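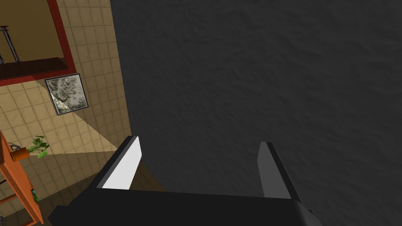
## 4. Preparing the recording chamber

Read section 3 before starting. The Doltik amplifier must be switched off and the array chip must be clean and dry.

1. Seat the chip in the headstage with the reference mark facing the ground terminal. Close the lid until both latches click.
2. Fill the chamber with filtered saline and leave it for 40 minutes.
3. Switch on the amplifier and run the impedance check. Note any channel that reads as open – these are left out of spike sorting later.
4. Ground each noisy channel in the Zevard software, under *Channels > Ground*. If more than 6 channels need grounding, clean the contact pads with alcohol and go back to step 1.
5. Drain the chamber, leaving a thin film over the electrodes.
6. Lower the brain slice onto the array with a wide-mouthed pipette. Move it with a soft brush only.
7. Place the mesh weight on the slice and start the perfusion pump at its lowest setting.

**Caution:** Never touch the electrode area with metal tweezers. Scratched insulation cannot be repaired.

**Caution:** Switch off the pump before opening the headstage. Saline on the contact pins will damage the amplifier.

**Note:** Chips with serial numbers below 537 have an older pin layout and need the Gaillard adaptor plate. Fit the plate before step 1.

Record the chip number and the grounded channels in the log. Send faulty chips to Marcelle Hoarau at the Misbridge workshop, with a printout of the impedance check.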